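## Gaps opening up in engineered oak, heating season: humidity or install?

**mkd_joist** wrote:

House is a 1990s slab-on-grade, 825 square feet of engineered oak downstairs, glued down, installed three summers ago. Each winter I get gaps between boards. They close by May. This year the widest one takes a 0.040" feeler gauge, last year it was 0.025". Product is Nidalero wide plank, 7" boards, 4 mm wear layer.

Indoor RH is 24% as of this morning. Thermostat is at 70. No radiant. The installer says this is normal seasonal movement and won't come out. The manufacturer's sheet wants 35 to 55% RH or the warranty is void.

Two questions. Is 0.040" within what you would expect at 24%, and is a portable humidifier worth trying before I go after the installer?

---

**tanbark** wrote:

24% is too low for any wood floor. Equilibrium moisture content at 70 degrees and 24% RH is close to 5%. If the boards went down in summer at 9%, you have a four point swing. Flatsawn solid oak moves 0.0037" per inch of width per point, so a 7" solid board would shrink 0.104". Engineered moves a fraction of that, depending on the core. 0.040" is on the high side for a good core and unremarkable for a cheap one.

Fix the air first. Then measure again.

---

**Warrick Kerslake** wrote:

I'd disagree with part of that. The core controls the movement, and a decent cross-ply core under a 4 mm face should hold a 7" board to half of what you are seeing. Going from 0.025" to 0.040" in one year also isn't seasonal movement if the RH was the same both winters. Was it? If you don't have last year's reading you can't compare the two gaps.

Other candidates: adhesive letting go, or a trowel notch too small for the board width. Tap the boards on both sides of the wide gap with a golf ball. Hollow on one side and solid on the other means the bond has failed on that side.

---

**mkd_joist** wrote:

No RH reading from last winter. I bought the hygrometer in December.

Golf ball test: solid on both sides of the wide gap. Two hollow spots near the patio door, but no gaps there.

---

**pellet_fed** wrote:

Which hygrometer? The cheap ones can be off by 7 points or more at the dry end. Do a salt test. Bottle cap of table salt, damp but not dissolved, in a sealed bag with the meter for 12 hours. It should read 75%. That only checks one point on the scale but it will tell you if the thing is junk.

---

**mkd_joist** wrote:

Limusex, two-pack. Salt test gave 73 on one and 78 on the other. The one I quoted is the 73, so call it 26% corrected.

---

**tanbark** wrote:

You can't assume the offset at 75 carries down to 25. Still, both numbers are well under 35, so the conclusion doesn't change.

On the humidifier: a portable evaporative unit rated for 2000 square feet will struggle in a leaky house. Ignore the rated area and look at gallons per day. I run an Andow console unit and refill it every morning when it's below 20 outside. A bypass unit on the furnace is less work if you have ducts. Don't aim for 45% in the first week. Go up a few points at a time and watch the windows for condensation.

---

**grout_line** wrote:

Contrary view. I wouldn't humidify a house to suit a floor. At 40% indoors in a cold climate the water ends up in the sheathing, and you won't see it for years. Gaps close in May. Leave them alone. And don't fill them, the filler gets crushed in summer and comes out in crumbs.

---

**Warrick Kerslake** wrote:

35% is not going to rot a house with a working vapor retarder. 45% might in the wrong one. Those are different cases.

Agree on not filling.

---

**mkd_joist** wrote:

Update, December 31, 2024. Bought a Mahuika evaporative unit and have run it for nine days. RH is 33% on the better meter. The wide gap now takes 0.031". No condensation on the double panes, a little on the patio door frame at sunrise. 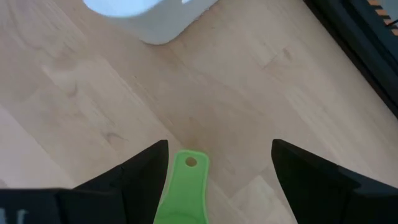 I'm leaving the setpoint at 35 until March and logging RH and gap width every Sunday at the same three joints. If it gets back to 0.040" with the air at 35, I'll ask the installer for the trowel size and adhesive batch in writing.

---

**pellet_fed** wrote:

Use distilled water or change the wick more often than the manual says. Mine was solid scale by February on well water.

---

**tanbark** wrote:

Nine days is short for a finished face and a glued back. Expect it to keep moving for several weeks. I'd log the outdoor temperature too.

---

**grout_line** wrote:

Pull an outlet cover on a north wall in February and look at the back of the drywall. If it's damp, turn the thing down.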